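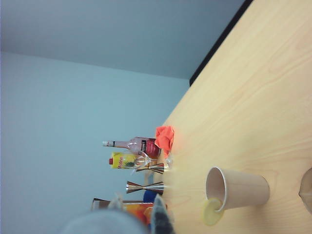
Omid Azimi, Head of Home and Bar Trials, Drestero

News > Press Releases > Trials

January, by Omid Azimi

CAN A ROBOT TIDY UP AFTER DRINKS YET? SORT OF!

Hello from Jallness, where we've spent the winter asking a machine to do the job I avoid at my own house (clearing up after people have had a drink). Drestero is releasing its first results today, and I'm pretty excited, even with the bad bits left in.

We ran 80 cleanup tries on our Yammine arm, and it finished 69 of them without a person stepping in. Bottles are easy for it now. Jiggers too, mostly, though the shiny metal still makes it hesitate. The stuff I worry about is the soft and the see-through: a crumpled cloth, a clear stemmed glass standing in front of a yellow juice bottle, a lemon slice up against the rim of a tipped paper cup. I'd grab that cup without thinking! The arm thinks for 20 seconds.

So would I let it loose in a busy bar on a Wednesday night? No. In a quiet kitchen, with me on the couch nearby, yes please. We start with 4 homes in Clinden next, and I'll write again once they've had their say.

Comments

barback_jo: 20 seconds per cup and I'd be fired lol

Marlene T.: Does it wipe the table after? That's the part my kids skip.

Omid Azimi: Not yet, Marlene. Wiping is on my list!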